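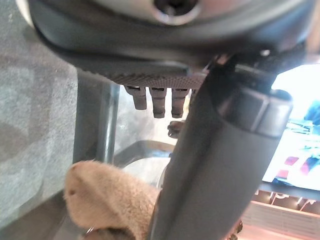
How do I wash an old plush toy?

Tan, short pile, a small dark spot at one end. No care tag left. Can it go in the machine?
Skidton

Put it in a pillowcase, knot it, cold water, gentle cycle, low spin. Air dry only, the dryer ruins short pile. Mine took 2 days. Brush it with a soft toothbrush once it's dry.
Wondimu Yimer
January 19, 2018

just throw it in with the towels, never had a problem

Kallavora

I'd check the seams first. If it has beans or a sound box inside, don't soak it. Wipe it with a damp cloth and a drop of dish soap in 500 ml of water, then go over it again with plain water.
Wistedlow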